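Testbericht: Fernsteuerpult Skevetti mit Software Trarkura
Kategorie: Robotik, Teleoperation

Wer einem Gehwegroboter das Fahren per Fernsteuerung beibringen will, braucht ein Pult, das auch nach einer langen Schicht noch genau anspricht. Ich habe das Skevetti sechs Wochen lang benutzt, fast ausschließlich mit der Simulation von Trarkura. Gefahren wird dort auf einem Stadtkurs, der in der Software Grerken heißt: breite Gehwege, Hausfassaden, Geländer, ein langes Entwässerungsgitter mitten im Weg.

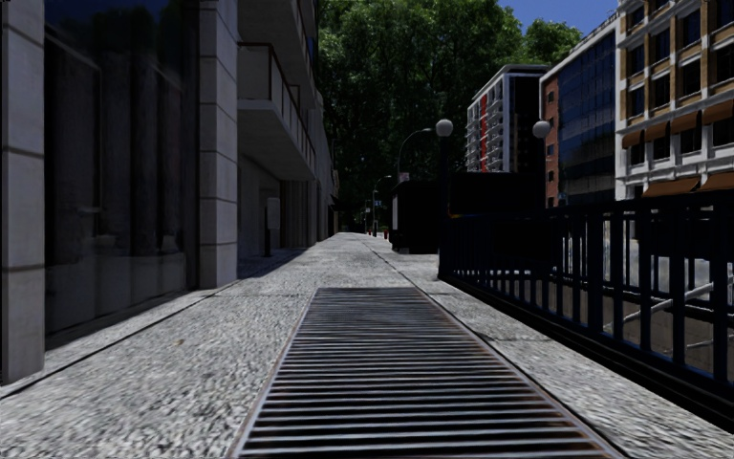
Das Pult kostet 700 Euro und kommt mit zwei Hebeln, einem Fußschalter und einem USB-Kabel. Der Aufbau ist in wenigen Minuten erledigt, der Treiber wird unter Linux sofort erkannt. Unter Windows musste ich die Firmware von Hand aktualisieren, was im Handbuch nur auf der letzten Seite steht.

Der linke Hebel regelt das Tempo, der rechte die Richtung. Mit dem Fußschalter startet und beendet man eine Aufzeichnung. Das ist gut gelöst, denn beide Hände bleiben an den Hebeln, und die Fahrten beginnen nicht mehr mit einer Sekunde Stillstand. Bei meinem alten Gamepad musste ich diesen Anfang jedes Mal wegschneiden.

Die Hebel laufen gleichmäßig und haben eine weiche Mittelstellung. Beim Geradeausfahren neigt man damit weniger zum Pendeln. Für die gelernte Steuerung ist das wichtig, denn sie übernimmt jedes Zittern aus den Vorführungen. Nach acht Durchgängen auf derselben Strecke lagen meine Spuren sichtbar enger beisammen als mit dem Gamepad. Enge Kurven gehen schlechter: Kurz vor dem Anschlag wird der rechte Hebel schwergängig, und man lenkt ruckartig nach.

Trarkura zeigt während der Fahrt nur die Sicht des Roboters. Eine Karte lässt sich zuschalten, ich habe sie aber meist ausgelassen. Wer nach der Karte fährt, reagiert auf Dinge, die der Roboter später nicht sehen kann, und die Vorführung taugt dann wenig.

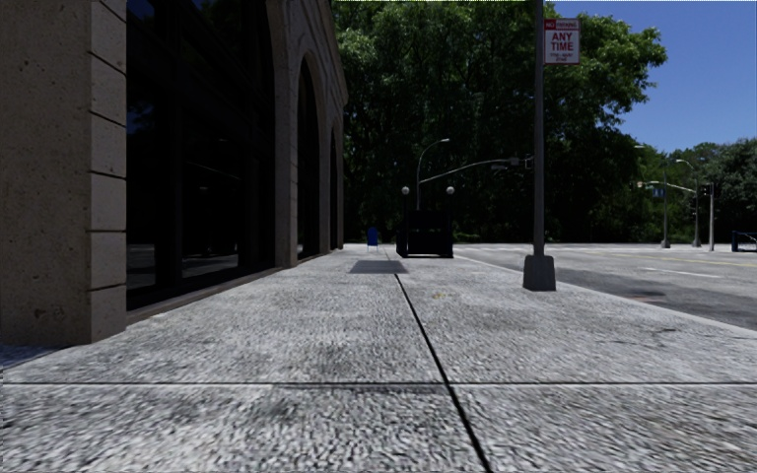

Man

Zum Korrigieren gibt es einen eigenen Modus. Die gelernte Steuerung fährt, und sobald man einen Hebel bewegt, übernimmt das Pult. Der Wechsel klappt ohne Sprung im Tempo. Die Schwelle ist ab Werk allerdings zu niedrig eingestellt - wer die Hände nur ablegt, greift schon ein. Ich habe sie auf Stufe 2 gesetzt, seitdem ist Ruhe. Jeder Eingriff wird in der Aufzeichnung markiert und lässt sich getrennt exportieren.

Weniger gefallen hat mir die Verwaltung der Fahrten. Verworfene Aufzeichnungen landen im selben Ordner wie die brauchbaren und unterscheiden sich nur durch ein Kürzel im Dateinamen. Eine Suche fehlt. Seit dem Update im März kann man wenigstens Notizen anhängen.

Der Fußschalter rutscht auf glattem Boden, ich habe ihn mit Klebeband befestigt. Das Kabel dürfte länger sein.

Von mir gibt es eine Empfehlung für alle, die regelmäßig Fahrten vorführen. Für gelegentliche Versuche reicht ein Gamepad.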